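Buvthorpe Kitchen Table Group
Minutes, 06/12/2019

I'm typing these up from my scribbles, so shout if I got anything wrong! Present: Kristýna Paulík, Orestis Economou, me, and two new people from the Irnavham side (welcome!). The July minutes were read and okayed.

1. Money. We have $353 in the tin after paying for the hall. Orestis wants $33 of that for new baking sheets. Agreed, as long as he buys the heavy ones this time.

2. The table. Kristýna brought up the state it gets left in, and we spent way too long on this (sorry, Orestis, I know you had a bus). Bowls and spoons stay out overnight, paper towels get left in a heap, and the small tools end up mixed in with the silverware.
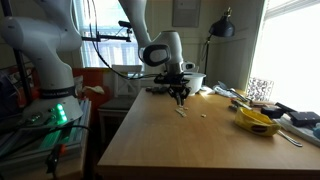
What we settled on: whoever bakes last washes the mixing bowl and puts it back on the shelf, and crumbs get wiped up with a damp cloth, not swept onto the floor. Tools go in the drawer by the door. Kristýna will write it on a card. I said I'd find a basket for the odds and ends, and I will, really.

3. Holiday bake. Still on. Orestis does the rye, the Irnavham folks do cookies, and I'm on cocoa (again!). Kristýna is asking Hwang about borrowing their big oven but hasn't heard back.

4. Anything else. Somebody's blue scarf is on the hook. Please come get it.

We wrapped up a little after nine. Next meeting is at Kristýna's, bring a mug.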